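**Setting up the kitchen cell in simulation**

The Unholm cell will be out of use until May while its wrist joint is stripped and regreased, so the setup work for the appliance tasks has moved over to the simulator. Anyone with a Zedau login can open the cell under the name Erero and work on it in the same way as the real one, apart from the emergency stop, which has no effect there.

Most of the time so far has gone on the wrist camera. The model we inherited had the camera mounted 27 mm too far forward, and every approach height worked out from it was wrong by a little. It has now been moved back to match the bracket drawing. To check it, load the blender start pose and look for the gripper bar lying flat along the bottom of the view, with one finger on each side of the appliance base and the gap between them even. If the bar slopes, the mount angle has been reset and should be put back to the saved value before anything else is changed.

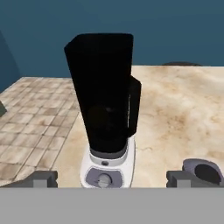

*Wrist view in the simulator, with the blender base between the open fingers.*

The dial is the awkward part. It has a raised grip, and its collision shape was a plain disc, so the fingers passed through the grip on contact. Tamura's replacement shape is in the shared folder and should be used for all runs from now on. Please delete local copies of the old one.

Friction on the finger pads is set too high in the default file. Use the value in the cell notes and run 10 closes on the test block before starting a batch. A block that creeps during the hold means the contact step is too long. Halve it and repeat.

Batches are limited to 50 runs for now. Longer ones fill the log disk, and we lost most of a day clearing it last week. Some 100 old logs are still waiting to be sorted, so please label new ones with the cell name and the version of the mount file.

The settings were last checked on 19th April. The same mount file will go on to the real cell when the wrist is back together, after a fresh calibration with the printed target.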